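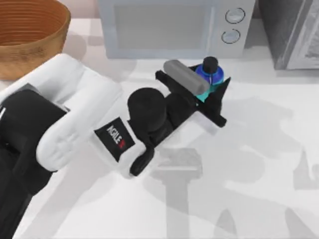
List digest, Vol. 7, Issue 4

Archive > Manipulation users > Simulation > Gripper faults

Posted in August, Friday, by the Bromenstead kitchen-task maintainer

Subject: Re: second object stays in the gripper after release

Hello all,

I answer to the message from the Keline group, which I quote below so that new subscribers can follow.

> We run the Cuvell countertop scene with the single arm.
> In some episodes the arm goes for the bottle and comes up with
> the gray cylinder also between the fingers. The log says
> "grasp OK". When we command open, the cylinder does not fall.
> Is this our controller or the scene? We did not change the
> friction values.

We have the same fault. In our render the small blue bottle and the gray cylinder are both in the gripper, and the cylinder lies across the lower part of the bottle. Our success check looks only if the bottle has contact with both fingers, so this episode was counted as good. I was not happy when I found it.

I have run 4000 episodes with the scene as it is distributed, and the double grasp came in almost 10 percent. For the list I can report the following.

First, I do not think it is your controller. I replayed the same joint commands with the cylinder removed, and the bottle was taken and released normally each time.

Second, the cylinder is spawned without a minimum distance to the bottle. If the two start very close, the fingers close on both. The solver then finds a small overlap between the cylinder and one finger pad and keeps it there. After the open command the overlap is not resolved, and the cylinder hangs on the pad as if it was glued. I saw this with the Iwasaki contact settings and also with the default ones.

Third, the force limit did not stop the closing. The limit is read from the bottle contact only. This is the part which worries me most, as the same grasp code goes to the real arm at our site. We have now disabled it there until the limit uses the sum of all contacts on the finger.

What I propose until there is a fix:

- set the spawn distance to 4 cm or more
- make the grasp check fail if a finger touches any object other than the target
- please do not train on old episodes without filtering them again

Could the Keline group send me the seeds of their bad episodes? I would like to see if they fail at the same step as mine.

With best regards,
Bromenstead kitchen-task maintainer

Comments (3)

gripfan: Same problem with two cups. The distance setting helped, but it did not remove it completely.

t_keline: Thank you, seeds are sent. Ours stick on the upper finger only, is it also so for you?

mesh_and_mass: Check your finger pad collision mesh too. Mine was thicker than the visual one.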